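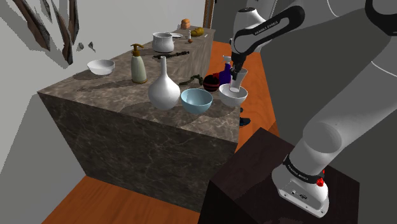 Fermín Arrizabalaga Otxoa

Notas del ponente. Sesión sobre incidencias en manipulación simulada.

Buenas tardes. En nombre del grupo de validación de Grosara, agradezco a la organización la oportunidad de exponer un caso que nos ocupó durante buena parte de mayo. Dispongo de veinte minutos y reservaré los últimos para las preguntas de la sala.

El objeto de la intervención es un fallo de agarre registrado en la campaña Brirkness. La campaña se ejecuta íntegramente en simulación, con un brazo fijo sobre pedestal situado junto a una encimera de piedra en la que se acumulan cuencos, recipientes y otros objetos domésticos. La tarea consiste en tomar una pieza, levantarla y depositarla en otro punto de la misma encimera sin desplazar las demás.

(Pasar a la tabla de resultados.)

La campaña comprendió 3418 episodios. En 400 de ellos el sistema de supervisión, Belement, anotó el agarre como correcto y, sin embargo, la pieza no llegó a su destino. Ruego a los asistentes que retengan este segundo dato, por cuanto el problema que nos preocupa es el de la anotación. Un agarre fallido y reconocido como tal detiene el ciclo y el brazo vuelve a la posición de espera. Un agarre fallido que se da por bueno autoriza el traslado, y el brazo recorre la encimera con una pieza mal sujeta o sin pieza alguna.

(Pausa. Comprobar que la tabla se lee desde el fondo.)

La revisión de los registros permitió identificar 2 causas. La primera es de umbral: Belement considera cerrada la pinza sobre un objeto cuando la separación entre los dedos se estabiliza por encima de cero. En recipientes de pared delgada esa separación es muy pequeña y queda dentro del margen de error del propio modelo. La segunda corresponde a la geometría de colisión, que el módulo Doucette genera de forma automática a partir de la malla visible. En los recipientes abiertos, Doucette rellenaba en ocasiones la boca con un volumen sólido. El planificador de contacto encontraba entonces una superficie donde solo había hueco.

(Segunda imagen. Dejarla en pantalla durante toda la explicación.) 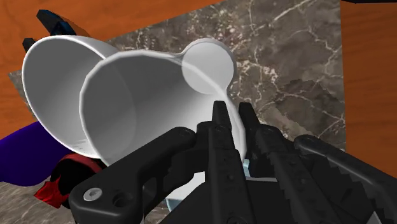 El agarre por el borde es la modalidad en la que se concentraron las anotaciones erróneas. Exige que un dedo entre en el recipiente y que el otro permanezca fuera, de modo que la pared quede entre ambos. Obsérvese la posición de las dos puntas: la izquierda se superpone a la pared interior del recipiente blanco de mayor tamaño y la derecha queda al exterior, sobre el mármol, con la pared visible en la separación. Para el supervisor, esta disposición resulta muy difícil de distinguir de un cierre en vacío si atiende únicamente a la apertura de la pinza. A ello se suma la presencia inmediata de un segundo recipiente blanco, que obliga a calcular el contacto con dos bordes muy próximos.

Paso a las medidas adoptadas. Se ha suspendido el uso de la envolvente automática de Doucette en todos los objetos con abertura, que ahora se modelan por descomposición en partes convexas y se revisan individualmente. En Belement, la confirmación del agarre requiere fuerza de contacto en ambos dedos y una elevación breve de prueba, durante la cual la pieza debe acompañar a la pinza. Si cualquiera de las dos condiciones no se cumple, el traslado queda bloqueado.

(Si se pregunta por el coste: el ciclo se alarga y el grupo lo ha aceptado.)

Debo señalar una limitación. Los episodios anteriores al cambio no se han vuelto a ejecutar en su totalidad, por lo que no presentaré hoy una tasa comparada. Tampoco procede trasladar estas cifras a un equipo físico, donde la deformación de los dedos y el rozamiento se comportan de otra manera. Hasta que concluya la repetición, Grosara mantiene retirada la política entrenada con los datos afectados.

(Abrir el turno de preguntas. Los criterios de bloqueo figuran en el anexo que se entregará a la salida.)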